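Prinamness Ground Segment Working Group
Minutes of the regular meeting

Date: 5 September 2022
Format: in person, with a dial-in line for the Dolley teleport
Represented: Iden (satellite operator), Dolley (teleport services), Mitsotakis-Vlachou (antenna and RF contractor)
Status: approved for circulation

1. Opening and previous minutes

The chair opened the meeting and confirmed that all three parties were represented. The minutes of the previous meeting were accepted with one correction. Under item 4, "uplink power control" should read "uplink power monitoring." Control is outside the scope of the current work order.

The agenda was accepted. Iden asked that the discussion of carrier ID be moved ahead of the antenna report so that the Dolley operations desk could leave the line early.

2. Carrier ID on occasional-use traffic

Dolley reported that carrier ID is now enabled by default on all modulators in the main equipment room. Units in the overflow rack still need the setting applied by hand after a power cycle. The vendor has confirmed the behavior and has a firmware fix in test.

Iden stated that it will not grant access to the Prinamness Ku-band capacity for any occasional-use carrier without a readable ID once the new access rules take effect in January. Existing bookings are covered by the old rules until they expire. Dolley asked whether this includes bookings that are extended by phone on the day. Iden's reading is that an extension is a new booking. Iden will put this in writing.

Action 2.1: Iden to issue a written note on extensions.
Action 2.2: Dolley to apply the overflow rack firmware when released and report the version number to the group.
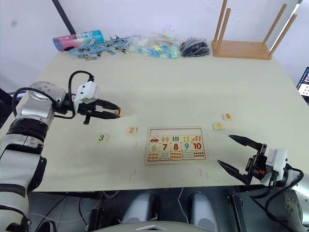
3. Antenna 2 – status

Mitsotakis-Vlachou presented the results of the pattern measurements on Antenna 2. Co-polar sidelobes are within the mask on the receive side. On the transmit side, the azimuth cut exceeds the mask in one narrow region east of boresight. The elevation cut is clean.

The contractor attributes the azimuth result to a small offset in the subreflector mount and proposes to re-shim the mount and repeat the cut. Iden accepted the approach but asked for the full cut to be repeated, and not only the affected region. Until the repeat measurement is accepted, Antenna 2 is limited to receive and to low-power test carriers coordinated in advance with the Iden control center.

Cross-polar isolation was measured at beam center and was acceptable to Iden. The measurement will also be repeated after the mount is adjusted. The contractor noted that the feed does not need to be removed for this work and that the waveguide pressurization can stay on.

There was some discussion of wind limits. The contractor's procedure allows pattern work with gusts up to 20 knots. Dolley's site rules are stricter for anyone working on the hub platform and will apply whenever staff are on the antenna. For measurements with the platform clear, the contractor's limit stands.

Action 3.1: Mitsotakis-Vlachou to re-shim the subreflector mount and repeat the azimuth and elevation cuts.
Action 3.2: Iden to reserve a clean test slot on the inclined-orbit spacecraft for the repeat work.

4. Beacon tracking and step-track fallback

Dolley described two losses of beacon lock on Antenna 1 since the last meeting. In both cases the antenna control unit went to step-track as designed, and no service was affected. The logs show the beacon receiver reporting a level drop of over 3 dB before lock was lost – the spectrum monitoring trace for the same period shows no such drop.

The group agreed that the fault is most likely in the receiver or in the L-band cable run between the hub and the control room. Dolley will swap the receiver with the spare first. If the fault follows the receiver, it goes back to the vendor. If it stays, the cable run will be swept.

Iden asked for the control unit's internal clock to be checked against site time. Timestamps in the logs supplied were ahead of Iden's own records, which made it slow to match events.

Action 4.1: Dolley to swap the beacon receiver and report.
Action 4.2: Dolley to move the antenna control units to the site time server.
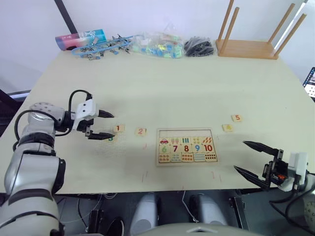

CAPACITY AND SCHEDULING

5. Transponder loading

Iden presented the loading table for the Prinamness beam. Transponder 18 is now operated in multicarrier mode, and the output backoff has been set accordingly. Customers on that transponder have been told that their uplink levels are fixed at line-up and must not be raised without a call to the control center.

Dolley asked for a copy of the line-up levels by carrier. Iden can supply levels for carriers uplinked from Dolley. Other customers' levels are not shared.

6. Rain fade reporting

The current reporting form asks for start time, end time and lowest level. Iden would like the modulation and coding in use at the lowest level to be added. Dolley has no objection, as the modems log it already. The change was agreed without an action on the contractor.

7. Other business

Mitsotakis-Vlachou requested updated site access forms for its crew. Dolley will send them. The de-icing system check was deferred to the next meeting.

8. Next meeting

Date to be set by e-mail once the test slot under Action 3.2 is confirmed. Dolley will host.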